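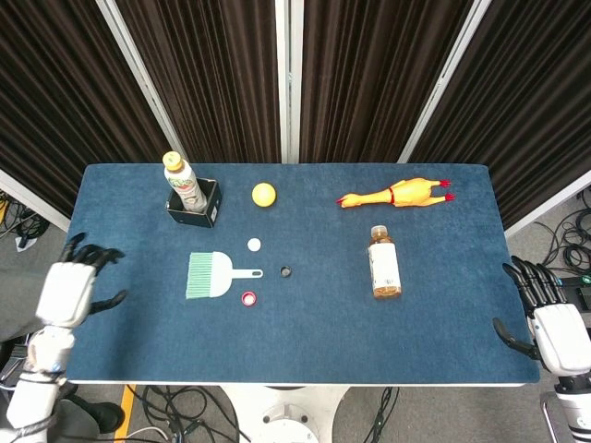 Lost and found, November

Still unclaimed at the Arboleda hall: a rubber chicken with a red band around its neck, a small yellow ball, a hand brush with mint-green bristles and two drinks, one of them tea. Octavio Tamayo has the key and is in until 7 most evenings — knock at the side door. Please check coat pockets and toy bags at home too, as three children's gloves are also without a partner. Toys left at the end of the month go to the Horbridge playgroup.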